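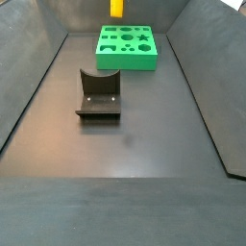 Home | Posts | Notes | About
Search this site... Go

Sunday, June 25, 2023

Quick one, laundry is on.

Finally ripped out the old hole matcher. It was edge detection plus a pile of thresholds I tuned in December and never dared touch again. Worked ok on the hexagon. Hated the star. Hated the game controller shape even more, two round lobes and the contour fitter called it two circles every single time.

New version is in Skjelbred (the perception half, Kosis is still the planner). Renders the green block's top from the model, slides the render over the live image, refines the pose once for the whole block. So no more hunting for each cutout alone. One pose, then every slot comes out of a lookup table. Should have started there.

Ran it on 2,439 saved frames overnight. 8 bad fits, all of them rotated by a half turn. The rows aren't symetric so the score ought to catch that, but at low resolution the star and the small slots go to mush. Fix is dumb – try both rotations at full res, keep the better one. Costs 20 ms. Fine.

Planner side is less happy. Kosis knew nothing about the black L-shaped holder in front of the block, so it kept planning low sweeps right over the base plate. Added it as two boxes. The curved top of the upright is just a box too, close enough for collision. Padding was 100 mm from some old config, which meant no path at all to the front row, and it took me most of an evening to find that becuase the error only says "no solution". Want a better message there.

Still to do:
– dark green recesses on bright green, exposure drifts and the score drifts with it
– those three little round holes, the pose error eats most of the clearance
– move the config out of Zeltby, the loader reads it twice
– tag a release before I break it again

Code goes up when the tests pass. Two dont.

Contact | © 2023 Skostar Notes | Back to top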